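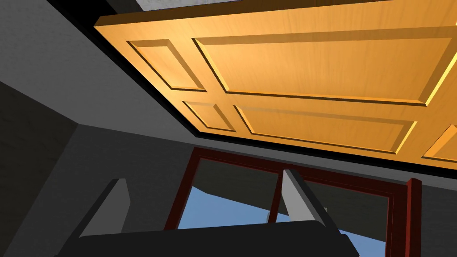

3.2 Sound loss through internal doors

The second set of measurements dealt with noise passing between bedrooms and hallways in the Brovville flats. Residents had complained mostly of speech and television sound, so we kept to the range in which speech is carried and left footsteps and pipe noise for Section 4.

Figure 3. Panelled wooden door.

A panelled door does not have the same thickness all over. The recessed parts are thinner than the framing around them, and a thin part lets more sound through. Earlier work by Wikström treated the door as a flat sheet of average thickness. This makes the sums easier but tends to flatter the door at higher pitches, where the thin parts matter most. We therefore worked out the loss for the framing and the panels separately and added the two by area.

Gaps were a larger problem than the panels. Most of the doors had been trimmed at the foot to clear carpet, and in many flats the carpet had since been taken up. We tested 18 doors, each one first as found and then with the foot and sides sealed with tape. A loudspeaker was placed in the hallway and run at 80 dB, and readings were taken in the bedroom at two heights. Curtains and bedding were left in place, as residents would normally have them.

Sealing made a clear difference in nearly every flat. The exceptions were flats in which the wall beside the door was a light partition, and here the sound simply went round. Ebbe Wikström, who repeated part of the work in the Brekke block in October, found the same pattern with doors of a heavier make.

We did not test letting the door stand ajar, though several residents said this was how they slept. An open gap of even 50 mm would be expected to cancel any gain from a better door. The effect of soft furnishings on the readings is taken up in Section 3.3.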